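# Doorway passes in sim: stroller in the way, planner gives up

**talavera_bot** — 12 Oct 2025

Indoor rover build, still mostly in simulation while I wait on motor drivers. The job is simple: start in the hall, go through the door, cross the living room. View from the onboard camera at the threshold: 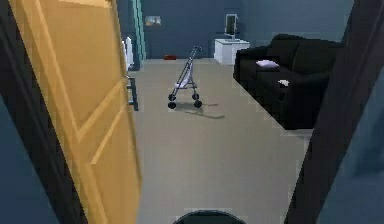 *Sim render, robot camera in the doorway. Stroller on the carpet, sofa on the right.*

With the room clear it passes every time. With the stroller in there it stops at the door and reports no path. I can see plenty of floor on the sofa side, so I don't get it. Planner is Nosik, stock settings except the footprint. The robot is 28 cm wide in the config. Lidar is simulated too, single plane.

---

**gearlash**

What's your inflation radius? If it's still at stock, the door edge and the stroller are probably bleeding into each other on the costmap. Post the number.

---

**talavera_bot**

Inflation is at 28 cm as well. I figured it should match the robot.

---

**gearlash**

That's your problem. Inflation gets added from the center point on top of the footprint check, so you want half the width plus a bit. Try 16 or 17 and run it again.

---

**mdf_and_solder**

I don't agree that it's just inflation. Look at the door. It's open toward the robot and takes up most of the left side of the view. If the door leaf is a static mesh in the sim but the map was made with the door closed or missing, the planner is working with two different doorways. I lost most of August to that one on my own cart.

Also, a folding stroller is a bad thing to test with on a single plane lidar. The legs are thin tubes and the seat is up above the beam. You get little dots that come and go. Use a box first.

---

**gearlash**

A box tells you nothing about a real living room. People have strollers and chairs. There's already a chair or stand of some kind behind that door, and you can only see the dark legs. Same issue.

---

**mdf_and_solder**

Sure, but you don't debug with the hard case. Box, then chair, then stroller.

---

**evholm_pete_shop**

Can you move the lidar? On our rover at the shop we had it on the top plate and it missed everything low. We put it on a printed bracket at 4 cm off the floor and it started picking up wheels. Downside is it also picks up rug edges.

And is that black curved thing at the bottom of the view the robot's own body? If the depth camera feeds the costmap you need to mask that out, or the robot sees an obstacle right in front of itself.

---

**talavera_bot**

Yes, that's the body. The depth camera isn't feeding the costmap yet, but good to know for later.

Ran some tests:

- Inflation 17, stroller in: 2 passes out of 4. The two failures stopped in the doorway.
- Inflation 17, box in the same spot: 4 out of 4.
- Checked the map. The door isn't on it at all. I made the map before I added the door.

So you were both partly right. I'm remapping tonight with the door in place.

---

**mdf_and_solder**

Told you about the door. After the remap, look at the raw scan with the stroller back in and see how many hits you get per wheel.

---

**gearlash**

The inflation change is what got it from nothing to half, for the record.

---

**juvano_user**

Which export are you using for the room? I have the Juvano indoor pack and my carpet has such high friction that the rover stalls on turns.

---

**talavera_bot**

Built the room myself, so I can't help with the pack. Carpet here is a flat plane with default friction. I know it's too easy.

Remap is done. Log has 238 lines of the same transform warning, so I'm fixing that before I trust any results. Will post the raw scan after.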